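주방·살림 > 조리대 관리 > 따라하기

흰색 유광 조리대, 얼룩 없이 반짝이게 닦는 법

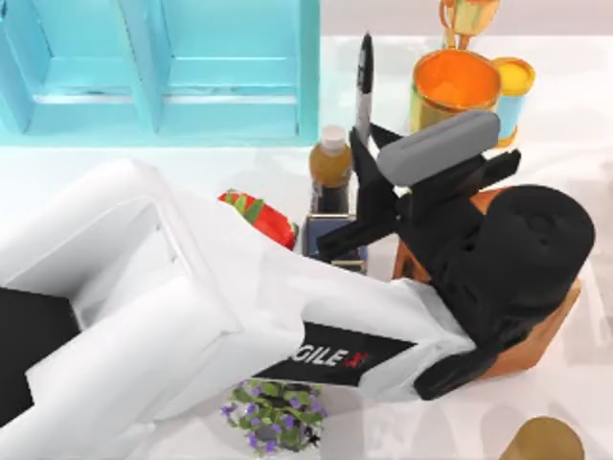 저는 흰 상판을 정말 좋아합니다! 아침에 햇빛이 들어오면 주방 전체가 환해지고, 반죽을 하다가 밀가루가 날려도 그다지 티가 안 나거든요. 대신 카레나 김칫국물은 이야기가 다르죠. 처음 이사 와서 한 달쯤은 매일 닦는데도 뿌옇고 손자국이 줄줄이 보여서 꽤 속상했는데, 순서를 바꾸고 나서부터는 닦는 일이 은근히 재미있어졌어요.

이 글은 인조대리석과 유광 코팅 상판을 생각하고 썼습니다. 천연 대리석이라면 식초나 구연산은 절대 쓰지 마세요. 표면이 부식되어 광이 죽습니다. 우리 집 상판이 뭔지 헷갈리면 시공업체나 관리사무소에 먼저 물어보시고요.

준비물

극세사 행주 두 장(한 장은 젖은 용, 한 장은 마른 용), 주방용 중성세제, 미지근한 물, 베이킹소다, 분무기. 저는 Lurodis 행주를 쓰는데 털이 짧고 촘촘한 거라면 뭐든 괜찮습니다. 섬유유연제로 세탁한 행주는 피해 주세요. 유연제 성분이 남아서 닦을수록 뿌예집니다. 저도 이것 때문에 한참 고생했어요ㅠㅠ

1. 물건 치우고 부스러기부터 걷어내기

양념통, 도마, 전기주전자까지 전부 옮깁니다. 귀찮아도 하나씩 피해 가며 닦는 것보다 훨씬 빨라요. 그다음 마른 행주로 부스러기를 살살 모아 버립니다. 소금이나 설탕 알갱이가 남은 채로 문지르면 유광 표면에 잔흠집이 생기고, 이 흠집은 빛을 받으면 거미줄처럼 보여요.

2. 세제 물로 닦기

분무기에 물 538ml를 담고 중성세제를 한두 방울만 떨어뜨립니다. (왜 하필 538이냐면, 제 분무기에 목까지 채운 양이 딱 그만큼이라서요!) 세제는 욕심내지 마세요. 많이 넣으면 헹구는 일만 늘어납니다. 상판에 바로 뿌려도 되고 행주에 뿌려도 되는데, 인덕션이나 콘센트 옆은 꼭 행주에 뿌려서 닦아 주세요. 안쪽 벽에서 시작해 앞쪽으로, 한 방향으로 길게 당기듯이 닦습니다. 동그랗게 문지르면 자국이 동그랗게 남더라고요.

3. 헹굼 닦기

깨끗한 물에 빤 행주를 꼭 짜서 두 번 지나갑니다. 저는 예전에 이 단계를 건너뛰었는데, 뿌연 막의 정체가 바로 남은 세제였습니다.

4. 물기가 마르기 전에 마른 행주로

여기서 광이 결정돼요! 자연 건조시키면 수돗물 속 미네랄이 하얀 점으로 남습니다. 마른 행주를 넓게 접어 힘을 빼고 쓱쓱 지나가다가, 행주가 축축해지면 뒤집어서 새 면을 쓰세요. 다 닦고 나서 허리를 숙여 옆에서 빛을 비춰 보면 놓친 자리가 바로 보입니다.

노란 얼룩이 남았을 때

베이킹소다와 물을 섞어 되직한 반죽을 만들고 얼룩 위에 도톰하게 올립니다. 10분 두었다가 젖은 행주로 닦아내세요. 박박 문지르면 그 자리만 광이 달라질 수 있으니 힘은 빼시고요. 강황 얼룩은 한 번에 안 빠질 때가 많아서 두세 번 반복합니다. 그래도 연하게 남으면 저는 일단 놔둬요. 햇빛이 드는 자리라면 며칠 사이에 색이 옅어지기도 합니다.

매직블록은 어떠냐는 질문을 많이 받는데, 고운 사포와 비슷한 원리라 유광 상판에는 권하지 않습니다. 꼭 써야 한다면 구석에서 먼저 시험해 보세요. 그리고 락스와 식초는 어떤 경우에도 섞으면 안 됩니다.

얼마나 자주 하면 될까

저녁 설거지 후에 3번과 4번만 하고, 전체 과정은 주말에 한 번 합니다. 익숙해지면 전체 과정도 대략 6분이면 끝나요. 실리콘 줄눈은 따로 칫솔로 닦아 주시고, 검게 변한 부분은 곰팡이가 안쪽까지 들어간 경우가 많으니 줄눈을 새로 쏘는 쪽이 속 편합니다. 저희 집도 4월에 싱크볼 둘레를 다시 할 예정이라, 마스킹테이프 붙이는 요령까지 따로 정리해서 올릴게요!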